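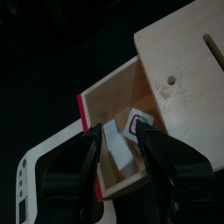 Left wrist cam, inside the open box, white block and patterned card between the fingers.

Notebook, Nistavow bench, December 2023

Back on the wrist-view question. Short version for anyone skimming: wrist-only policy vs wrist + other wrist, same demos, same training budget, want to know how much the second arm's camera buys us on the box task. Oona Nieminen's bet is "nearly nothing". Mine is "a fair bit, but only on the release". Loser gets the Timmies run.

Dataset after cleanup is 951 episodes. Started at 2000 back in August but a big chunk went when we changed the gripper timing, and I am not mixing the two again. Learned that one the hard way with the Bozkurt config, where the policy picked up both timings and dithered between them right over the box. Old ones are still on the Ovardale drive if anybody wants them for pretraining. Please don't delete, even if it complains about space.

Thing I keep running into looking at the wrist views: once the fingers are down in the box they eat a huge part of the picture. Right fingertip is over part of the card in the one at the top. The pink and black outline is still partly there, so is the green dot, but if the model is leaning on the pattern to localise then it's losing it exactly when it needs it. Would explain the late sideways drift. Also would explain why blurring the whole image hurt less than I expected.

Tried so far:

- masking the fingers out with a fixed mask. Bad. Mask edge moves with gripper width, obviously, should of thought of that
- random crops, mild. Small help on approach, no differnce on contact
- dropping the last 10 frames before close and letting it coast on the action chunk. Better than it has any right to be
- colour jitter. Leave it off. The red edge on the box seems to be a really useful cue and jitter washes it out

On the red edge: Oona thinks we're cheating by having it. Fair. Counter is that every box in every kitchen has some edge or other with contrast on it. We'll do one ablation with grey tape over the red and then stop arguing.

Second camera next. Same setup, other arm's gripper in view over the middle.

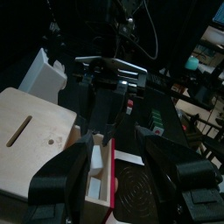

Reading time: 3 min

So the cross view gives you the other hand's fingertips against the open box, plus the slot in the lid on the left. The first wrist view doesn't get all of that alone. What it also gives you is a whole lot of room: cables, shelving, corner of a monitor. I'm worried about the monitor. If the screen has our rollout viewer up during the demos then the policy can in theory read its own state off it. Probably too small after resize but I'd sooner kill it than wonder. Screens OFF for eval from now on, and I'll paint over that corner for the existing episodes.

Results, 51 rollouts per condition, same start poses from the Clastitz list:

wrist only: fine on approach, drifts on contact as above
both wrists, concat features: approach a touch worse, contact clearly better
both wrists, cross attention: best overall, slowest, and one seed fell over completely (loss spike early, never came back, log is in the usual folder)

Failures are nearly all at release for wrist only. It opens early, over the rim. With both views it mostly waits. So I'm calling that one for me, pending the reruns. Oona says one dead seed out of that batch means I don't get to call anything. Also fair. Grr.

White blocks remain a pain. Pale on pale wood, the depth estimate off a single view is mush, and with two in the tray it sometimes goes between them and closes on air. The tile with the red circle would be an easier target but that's a different task and I'm not opening that can of worms before the holidays.

To do:
- rerun the dead seed with lower lr
- grey tape ablation (me)
- check sync between the two wrist streams, I think one is lagging a frame. If so all of the above needs an asterisk
- round pad: fix its position or randomise it, pick one. It's wandered between sessions and nobody wrote it down
- move the eval script off my laptop

Leaving the cross attention run going overnight. Don't unplug the power bar under the bench, pls.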